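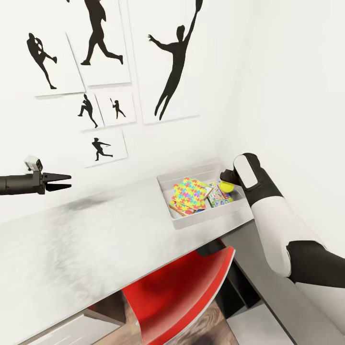
Figure 4. Simulated two-arm desk workspace. The right gripper is next to the tennis ball at the end of the tray; the left gripper is open over the desk.

5.2 False grasps in the tray task

The success rates in the previous section should be read with care. When we went back through the 120 simulated runs of the tray task by hand, 29 of those logged as successful contained at least one moment when the controller reported a firm hold on an object it did not have. We call these false grasps. They had been in our logs since the first trials in July, and our own scoring script passed every one of them.

The fault is easy to state. Our controller, built on the Stillura planner, decides that an object is held when the fingers stop closing before they reach their end point. With a box lying alone on the desk, this works well enough. With a ball resting on a box, as in Figure 4, it does not. The fingers can stop for several reasons: they have closed on the ball, they have caught the box under it, or the simulator has let one fingertip sink slightly into a surface and then pushed back. The controller treats all three as the same event.

What follows is worse than a dropped ball. Once a hold is reported, the speed limit used near objects is lifted and the other arm is cleared to move. In 18 runs the two arms entered the shared zone over the desk at the same time, one of them carrying nothing. The simulator stopped these runs only when links touched. A real pair of arms would have given us a much louder result.

The authors of the Climine test suite suggest waiting 300 milliseconds after contact and checking again. We tried this and were not persuaded. It removed the brief contact spikes, but a fingertip wedged against a box is still wedged after the wait. Margus Kivi tuned the force threshold for each object in turn, which raised our scores and, in our view, taught us very little – a threshold picked for one ball says nothing about the next thing in the tray.

A lift test did better. The arm raises the gripper a short way at low speed and compares the object's pose with the pose of the hand. In simulation that pose is free and exact. On hardware it would come from a camera whose view the gripper may well block, so we do not offer the lift test as a fix. Until it has been tried on real arms, we keep the low speed limit on for the whole task and let only one arm at a time into the shared zone.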